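Re: [ravville-list] Godex reunion show - tickets??

On Saturday, a list member wrote:

> Is the Cedthorpe date sold out or not? The site says 13 left, then it says none. Also does anyone know if they're playing the whole first album or just the singles

Quick answers, typing this on my break.

- Tickets: not sold out. Box office told me 191 seats in the balcony still, floor is gone. The hall holds 2,138 so it went fast. Ignore the counter on the site, its been broken all week.
- Setlist: whole album, start to finish, then around 20 minutes of newer stuff. Got that from the Grajales fan page so grain of salt. No word on the encore.
- Pics, kitchen ones:

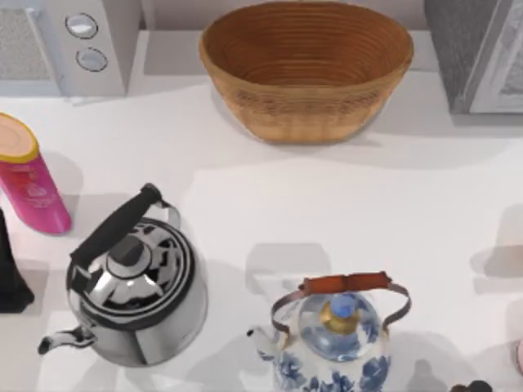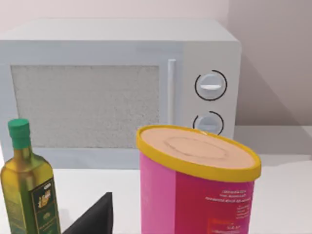
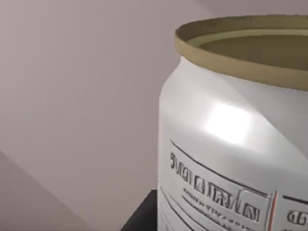
- Rides: leaving Ravville at 5, room for two. Can't wait for anyone, the opener is on at 7 and I missed them last time - still mad about it.
- Shirts: cash only at the merch table. Bring small bills

If somebody has a spare floor ticket write me off list please. Will trade balcony plus the differnce.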